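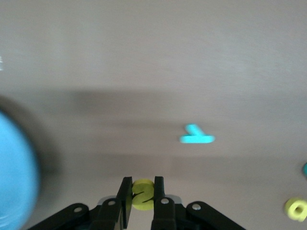 Photo: from my own table, Cestville

In December I decided to sort all the letters. I say "letters" but it is really everything that lived in the big box under the window: alphabet pieces, numbers, small shapes, parts of puzzles that we do not have any more. The box came with us when we moved from Wasley to Cestville, and I think I never saw the bottom of it in all this time.

My language is not English, and my children learn to read in two languages at once. So the letters are important in our home. We use them on the table after breakfast, before the school bus comes. The problem was that every morning we searched for one letter for ten minutes, and then the bus was there and we had written half of a word.

I started with a clean table. It is a gray-beige one, very smooth, and I like to work on it with small things, the colors are easy to see against it. The first evening I made the mistake to turn the whole box over at once. Everything went in one big hill, some pieces went on the floor, and I spent more time under the table than at it. After this I took only a few pieces at a time and left a lot of space between them. Blue, yellow, a bright cyan one, a small teal one. With space around it, you look at a piece properly and you ask what it is.

And this is a more difficult question than I expected. A yellow piece with a hole in it can be many things. Is it a letter? Which side is up? A piece with two round lobes I would call a B without thinking, but turn it and it can be the lower part of something, or a heart, or a number. My younger one says it is a bottom, and she laughs every time. In my first alphabet some of these shapes do not exist, so I was often not sure, and I had to ask the children. They were very proud to be asked.

I made 3 groups in the end:

Letters we are sure about. These went into a flat tin with a cover, which before had cookies from Zellari in it. They are not in alphabetical order. I tried it, and it stayed in order for one morning.

Shapes and numbers. They are in a cloth bag with a string. The children use them as money when they play shop, so they must be easy to carry.

The ones we do not know. Broken pieces, tiny pieces, pieces from a set that we have only one of. I put them in a jar on the shelf. I wanted to throw them away, but my older one found in the jar a piece that we needed for her name, so now I am careful with it.

The sorting took 2 weeks of evenings, usually from eight o'clock until I was tired. I wrote down the number when I finished, for my own pleasure: 203 pieces. We have eleven of the letter O and only one R! I don't know how a family can lose so many R's. I looked behind the sofa and in the pocket of the car door, and I found one sock and a pen from Gunn, the paint store.

I washed them also. Warm water, a drop of dish soap, and then on a towel until the next day. Please do not put them in the dishwasher if you don't know what they are made of. I did this once in the old apartment, and some of the letters came out with another form - still readable, but sad.

What changed for us is mostly the mornings. We open the tin, we choose a word, and there is time to make it and even to change one letter and see what new word comes. Last week it was "cat", "cut", "cup". Then we did the same in my language, and I noticed that my daughter moved the pieces faster than I did.

For the missing R's I cut some from thick card and colored them with a marker. They are a little ugly and they bend, but the children take them first. If you have extra R's in your house and you live near Cestville, write to me under this post. I can offer O's.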